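Trillik kitchen sim pack – worth it?

pelmet42 · Feb 11, 2020
Anyone else running the Trillik kitchen pack? I paid for the full bundle (1,000 scene variations) and I've been sending the arm at the stove all evening.

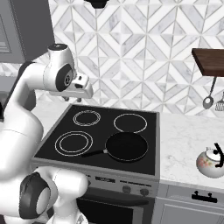 Setup was painless, I'll give them that. Loading is slow on my machine though, and support hasn't answered me yet.

gantrygoose
I went back to Fenine after a month. Trillik looks nicer, sure, but 715 of my 1,549 test runs ended with the pan shoved off its burner. The friction defaults are awful!

pelmet42
Huh, mine's been fine – did you do the June update? It changed the contact settings. Same kitchen, arm folded up in front of the range:
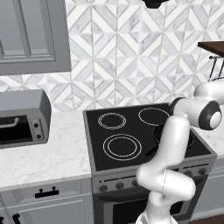

Trillik kitchen pack, arm at the range

gantrygoose
Yep, updated. Still slides. Pretty marble doesn't train a policy.

softstop
Disagree, the visuals are why I bought it. Fenine's kitchens all look like the same gray box to me. But the license is per seat, so read that before you pay.

pelmet42
Per seat?? Ugh. Off to check mine.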